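How does the public vote work on a singing show, and why do I keep losing my votes?

Asked in TV & Reality Shows by Danuta Olszewski

Hi all! So my cousin got me hooked on Wuruveck Sings this season and I'm trying to vote properly for the first time in my life. I made an account in the app, I picked my favorite (Severyn Derkach, the guy who did the slow piano version of the sea song in week two, I have not recovered), and I gave him all ten of my votes. Then I went to bed feeling very good about myself.

Next morning the app says "3 votes counted." Three! I gave him ten! I tried again the week after, same deal, except that time I voted on the laptop too and now it says I have a duplicate account. 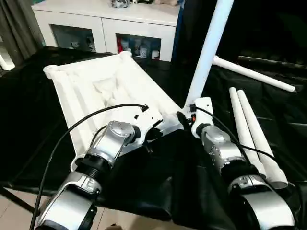

I wrote to the show's help address and got the auto reply with the link to the rules, and the rules are about a mile long. My questions are: do votes cast during the show count the same as the ones after, does the text number use up the same ten votes as the app, and is there any way to get the lost ones back? He was in the bottom group last week and I'm a wreck about it. Also my cousin says the judges can overrule the whole thing anyway, so if that's true please tell me gently.

3 answers

Joscha Wendt
Top answer, 27 people found this helpful

Okay, I've voted in every season and I lost a bunch of votes the same way my first year, so let me go through it.

You get ten votes per episode, total, but you can only put three on any one singer. I know! The app lets you tap the heart ten times and it plays the little sparkle every time, so of course you think it worked. The extra seven just get dropped. They don't move to somebody else and they don't roll over to the next week. If you want to use all ten you have to spread them out, and if you only care about one person you give them three and stop there. I give the rest to people I don't think are a threat, which my sister says is cheating.

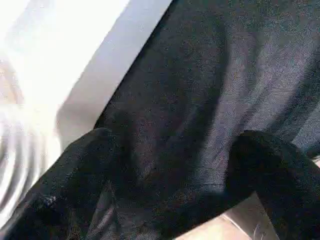 Dark cloth with soft folds

Timing: voting opens when the last singer finishes and closes at 9 the next morning, Eastern. Anything you tap while people are still singing is a "cheer." Cheers do nothing except make the number on the screen go up. One of those cheer counts got to 2732 for Anneliese Vogler in the first live show and she still went home, and everyone in the comments lost their minds.

Texting is its own pool, so that's three more for Severyn if you want them. You send his number from the end of the show, one text per vote. Check what your phone plan charges before you do it, mine isn't free.

The duplicate account thing is probably from signing in with your email on one device and your phone number on the other. Go to Profile, then Linked Sign-ins, and merge them. Do it before the next live show, it took mine almost a full day to go through. And no, you can't get old votes back. Sorry.

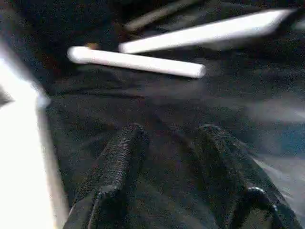 Photo: J. Reuter

One more thing I forgot. If you use an ad blocker in the laptop browser, the confirm button sometimes never loads and your votes just sit there as "pending." Look for the green check next to his name. No check, no votes. I voted for Sabine Stöcker two weeks in a row last season without seeing one and I'm still kind of mad at myself over it.

Jorach
Answer

just use the text line. app is garbage

Dondard
Answer, 3 people found this helpful

Joscha covered the voting part really well so I'll take the judges question. Your cousin is half right. The public vote decides who lands in the bottom group, and that part the judges can't touch. Then the lowest two sing again and the judges pick which one stays. So yes, a singer with fewer votes than the other person can be saved, and it happened with the wedding band guy last September (if you watched that one you know, I yelled at my TV). In the final there's no save at all and it's a straight vote.

I'd also say don't panic about the bottom group. They read the names in no particular order, so being called first doesn't mean he was last. My own favorite was in there twice and ended up in the top four! I went to a taping once, too, with roughly 300 people in the seats, and the warm-up lady told us the live audience doesn't get any extra vote either. We all asked.

For what it's worth I think Severyn is safe if he stays away from the power ballads. Week three was rough. The sea song was gorgeous though. 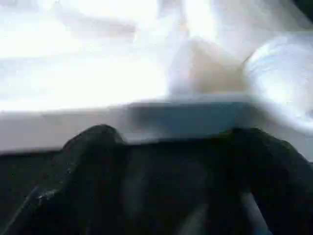

Related questions

Can I vote if I'm traveling outside the country?
Why did my favorite's song get taken off the app?
How do I get tickets to a live taping?
Do the four chairs get picked before or after the blind round?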